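Samentütchen falten und Saatgut so sortieren, dass man es im Frühjahr wiederfindet

Stand: März 2024

Jedes Jahr dasselbe bei mir: Im Herbst wird fleißig gesammelt, alles landet in Briefumschlägen, Marmeladengläsern und (ja, wirklich) in Jackentaschen, und im Frühjahr stehe ich da und rate. Ist das jetzt die gelbe Ringelblume oder die orange? Und warum steht auf diesem Umschlag nur »die Schönen vom Zaun«?

Letzten Oktober habe ich mich deshalb einen Abend lang hingesetzt und 43 Tütchen aus altem Packpapier gefaltet. Seitdem ist Ruhe. Wie ich das mache, schreibe ich euch jetzt auf, es ist nämlich wirklich kein Hexenwerk.

Was ihr braucht

Packpapier oder dünnes Schreibpapier, gern gebraucht
Lineal und Schere
Klebestift (kein Flüssigkleber, der wellt das Papier)
Bleistift
ein feines Küchensieb
ein paar flache Teller
eine flache Schachtel zum Aufbewahren

Hochglanzpapier aus Zeitschriften sieht zwar hübsch aus, aber der Klebestift hält darauf nicht gut und beschriften lässt es sich auch kaum. Ich hab's probiert, die Hälfte ist wieder aufgegangen.

Schritt 1: Samen trocknen

Bitte nicht überspringen! Die Samenstände schneide ich an einem trockenen Nachmittag ab und lege sie auf Teller, jede Sorte für sich, mit einem Zettel dabei. Dann bleiben sie zwei Wochen bei Zimmertemperatur liegen, nicht auf der Heizung und nicht in der prallen Sonne. Dicke Samen wie Bohnen oder Kapuzinerkresse bekommen bei mir noch eine Woche extra. Machen könnt ihr den Test mit dem Fingernagel: Lässt sich eine Bohne noch eindrücken, ist sie nicht so weit.

Schritt 2: Ausreiben und sieben

Die trockenen Köpfe zerreibe ich zwischen den Händen über dem Sieb. Bei Mohn und Akelei reicht es, die Kapseln umzudrehen und zu klopfen. Was an Spelzen übrig bleibt, puste ich vorsichtig weg, am besten draußen. Beim ersten Mal habe ich das in der Küche gemacht und noch Wochen später Kornblumenreste hinter dem Toaster gefunden.

Perfekt sauber muss das alles nicht werden. Ein bisschen Spreu in der Tüte schadet nicht, solange sie trocken ist.

Schritt 3: Tütchen falten

Ich schneide Rechtecke von 16 mal 12 Zentimetern zu. Das Blatt quer hinlegen, beide kurzen Seiten zur Mitte falten, sodass sie sich einen Zentimeter überlappen, und die Überlappung mit dem Klebestift schließen. Jetzt habt ihr einen flachen Schlauch. Unten schlage ich einen Zentimeter um, streiche ihn mit dem Fingernagel scharf nach, klebe ihn fest, und dann gleich noch einmal umschlagen und kleben. Dieser zweite Umschlag ist wichtig, sonst rieseln feine Samen wie Mohn an den Ecken raus.

Vor dem Befüllen beschriften! Auf einer vollen Tüte schreibt es sich furchtbar. Bei mir steht immer drauf:

Art und Sorte
Farbe, falls ich sie weiß
Monat und Jahr der Ernte
Fundort, also Beet, Topf oder getauscht

Bleistift bleicht nicht aus und verläuft nicht, deshalb nehme ich keinen Filzer mehr. Danach einfüllen, oben zweimal umschlagen und mit einer kleinen Büroklammer sichern.

Schritt 4: Sortieren

Erst hatte ich alphabetisch sortiert, das war Quatsch. Wer im März wissen will, was dran ist, müsste ja trotzdem alles durchblättern. Inzwischen sortiere ich nach Aussaatmonat, mit einem Pappstreifen als Trenner, der oben ein Stück übersteht. Sachen, die über mehrere Monate gehen (Radieschen, Pflücksalat), wandern nach jeder Aussaat einfach ein Fach weiter. Ganz hinten kommt die Tauschecke, da sammle ich alles, was ich doppelt habe.

Gekaufte Tüten, bei mir meistens von Flalora, stelle ich dazwischen. Die sind etwas höher und geben dem Ganzen sogar Halt.

Bei der Schachtel selbst bin ich nicht wählerisch. Flach und rechteckig sollte sie sein und gerade Wände haben, damit die Tütchen nicht nach hinten wegkippen.
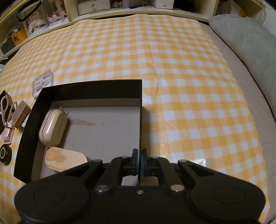
Offene schwarze Schachtel mit grauem Pappboden auf gelb-weißem Karo.

Schritt 5: Lagern

Kühl, dunkel und trocken, mehr braucht es nicht. Bei mir ist das ein Regal im Flur, weit weg vom Herd. Der Keller wäre zwar kühler, ist aber zu feucht. Wer ganz sichergehen will, legt ein Stoffsäckchen mit trockenem Reis dazu und tauscht den Reis im Frühjahr und im Herbst aus.

Wie lange hält das Saatgut?

Grob aus meiner Erfahrung: Pastinake und Schnittlauch nehme ich nur ein Jahr, Möhren und Lauch zwei bis drei, Bohnen und Salat drei bis vier, Tomaten und Gurken auch mal fünf oder länger. Im Zweifel mache ich eine Keimprobe: zehn Körner auf feuchtes Küchenpapier, Deckel drauf, warm stellen, nach einer guten Woche nachschauen. Keimen weniger als fünf, säe ich dichter oder besorge neues.

Noch ein Tipp zu Zucchini und Kürbis: Die verkreuzen sich fröhlich mit allem, was in der Nachbarschaft blüht, auch mit bitteren Zierkürbissen. Solche Samen hebe ich nicht auf, die kaufe ich jedes Mal frisch.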